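A **tablecloth** is a piece of cloth laid over a table, either to protect the surface or as decoration. Tablecloths are used in homes, restaurants, hotels and places of worship, and are made in cotton, linen, polyester, coated fabric and plain plastic sheet.

## History

Linen covers were in use in European households by the Middle Ages, when a white cloth was a mark of standing. Diners often wiped their hands on the hanging edge, and the separate napkin later took over that job. Damask, a fabric with a pattern woven into it, became the usual choice for formal meals. Printed cotton brought patterned cloths within reach of ordinary homes in the 19th century.

## Sizes and drop

The part of the cloth that hangs below the tabletop is called the drop. Everyday cloths have a short drop, while banquet cloths often reach the floor. To find the size needed for a round table, the drop is doubled and added to the width of the top. A table 133 centimeters across with a drop of 11 centimeters takes a cloth of 155 centimeters.

## Printed cloths

Patterns may be woven, embroidered or printed. Printing is the cheapest of the three and allows lettering and large pictures as well as repeating designs. Plants are a common subject - leaves, berries and whole trees - and short mottoes also appear on cloths meant for daily use.

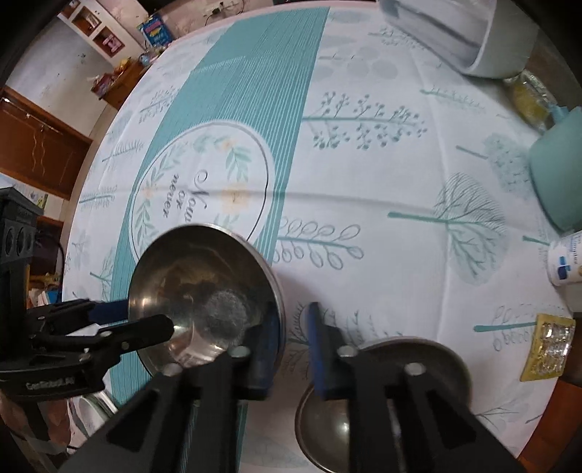 *Printed tablecloth with plant motifs and the words "Now or never"*

Rotary screens are used for long runs. Digital printing suits short ones, as no screen has to be made for each color. The Wiltix mill at Birngate, which prints table linen for the hotel trade, uses screens for orders above 2000 meters and digital machines for the rest.

## Care

Cotton and linen can be washed hot and are usually ironed while slightly damp. Polyester is washed cooler and dries faster. Coated cloths are wiped clean and should be rolled for storage - sharp folds can crack the coating. Wax is scraped off once hard, and the mark is then pressed with a warm iron between sheets of paper.

## See also

- Napkin
- Oilcloth
- Place mat
- Table runner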